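3.2 Materials and serving ware

The food items were chosen from a list of 19 products used in an earlier portion-judgment survey (Soltani and Karimi). Items were kept if they could be handled whole, had no wrapper, and did not change shape at room temperature during one session. Bowls varied in rim width, depth and color. Tables were left in their usual finish at both sites, Gerance and Murano.
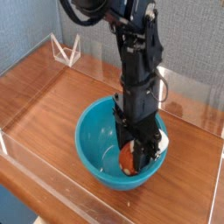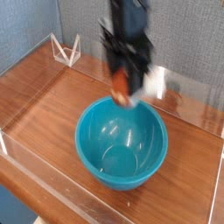 Figure 2. Turquoise bowl on a reddish-brown wooden tabletop, with an orange-brown item, in two views.

Bowl color was treated as a between-subjects factor. Prior work on plate and food contrast has mostly used flat plates, where the food is seen against one even surface. In a deep bowl the inner wall is shaded, and the contrast between food and background depends on where the item rests. We therefore measured wall and base color separately and entered both in the model.

A total of 911 adults took part. Each person rated the size of a set of items on a scale from 0 to 300, with no reference object on the table. After removal of incomplete sessions, 3,237 ratings remained for analysis. Ratings were centered within item before fitting, and participant was included as a random intercept. Site was entered as a fixed effect with two levels.

Two raters (Ghaffari and Nazari) coded the free-text comments without access to the bowl condition. Disagreements were settled by a third author (Grewal). Comments that mentioned taste or hunger were coded separately and are reported in Section 4.3. Table finish was not varied within a site, so its effect cannot be separated from that of site in the present design.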